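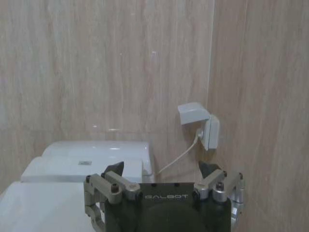 The corner behind the toilet, with the outlet cover flipped up.

How to Clean the Corner Behind the Toilet (Without Dreading It)

My aunt had a rule that guests judge a bathroom by its mirror, and for years I lived by that and never looked any lower. Then we moved into an apartment with tile all the way around, the glossy kind with the soft streaks running up and down, and I found out how much dust can sit on a shiny wall before a person sees it. You see it all at once, usually in the morning when the light comes in sideways, and after that you can't stop seeing it.

So this is my routine for the back corner: the top of the tank, the lid, the wall behind, and the outlet if you have one there. It takes me the length of a cup of coffee, plus a bit more if I've skipped a month (I skip months). You don't need anything fancy.

What you'll want nearby

Two microfiber cloths, one for the wall and one for the toilet, in different colors so they never trade places
A dry, soft paintbrush, an inch wide or so
A bucket of warm water with a small squirt of dish soap
An old towel for drying
A toothbrush you have retired

Check your manual before using anything stronger than dish soap, especially on an electric toilet or seat. A lot of them have plastic that goes dull or even cracks with bleach or scouring powder. I learned this on the lid of our old one, which had a cloudy patch the size of a saucer until the day we left it behind.

Step 1. Turn the power off

If there is an outlet near the toilet, switch it off at the breaker before you bring any water into that corner. Please don't skip this because you're in a hurry. If your seat or toilet plugs in, unplug it once the breaker is off, and do it with dry hands.

Step 2. Dust while everything is dry

Wet dust turns to gray paste, and then you are chasing it up and down the wall. Start high and come down with a dry cloth, following the streaks in the tile if yours has them. Run the paintbrush down the seam where the two walls meet. Then brush along the top of the tank and into the gap behind it, as far as you can reach.

Step 3. The outlet, dry only

A splash-proof cover collects fuzz around the hinge and on the ledge underneath. Lift it and sweep around the edges with the paintbrush, keeping the bristles well away from the slots. Wipe the outside of the cover with a cloth that is dry or barely damp, then close it and leave it closed while you wash the wall. If the cover is cracked or won't stay down, have it replaced. Ours went, and the electrician, Jérémie Caron, had the new one on before I'd finished offering him coffee.

Step 4. Wash the wall

Wring the wall cloth out until it stops dripping — you want damp, and very little soap. Wipe in long strokes from top to bottom and keep clear of the outlet. Use the toothbrush on the tile joints, gently, then go over everything once with plain water. Dry it with the towel right away. Glossy tile shows every drop that dries on it, and buffing it makes more difference than the washing does.

Step 5. Tank and lid

Now the second cloth. Wipe the top of the tank first, then the sides, then each place where the shape steps down, where a line of dust likes to settle. If there are buttons or a sensor on your toilet, wipe over them lightly with the cloth nearly dry, and don't spray at them. Close the lid and do the top, then lift it and do the underside and the hinges.

Step 6. Let it dry, then power back on

Give the corner half an hour with the door open or the fan going. Feel around the outlet and the cord with the back of your hand. When it's all properly dry, plug in whatever you unplugged and turn the breaker back on.

How often?

I dust every other week and do the full wash every 2 months, and that keeps it looking decent with three people using the room. If you have a cat who keeps her litter box in there, as my neighbor does, you'll be dusting more than I am.

Filed under: Bathroom, Weekly Chores, Tile

You may also like
Getting Soap Film Off Glossy Tile
What I Keep Under the Bathroom Sink
Toilet Seat Hinges: Taking Them Off and Putting Them Back
A September List for the Linen Closet

Text by Albane Pons | Contact | Back to top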